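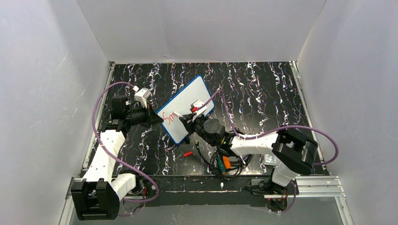
*Nisbridge, August*

Sofia had promised herself she would be home by supper, and there she was with her sleeves pushed up, watching the right arm work its way through a word it had been getting wrong since morning. The big S was fine, a lovely S, really, the kind her grandmother used to put on envelopes. It was the little red waves after it that worried her, climbing uphill the way they did.

"It's the wrist," said Stelios, who blamed the wrist for everything (his own included).

"You told me that 28 screws ago."

She stopped the program and ran a thumb along the purple cable, past the elbow, feeling for the place where it pulled. Old Mr. Sekiguchi had taught her that, back at Pratcombe: always give a cable more room than it asks for, and then a little more. She eased three fingers' width of slack toward the wrist and tightened the clamp again, slowly, humming.

"Will you put the cap on that marker if we break for coffee?" Stelios asked.

"One more line," said Sofia, and reached for the start key.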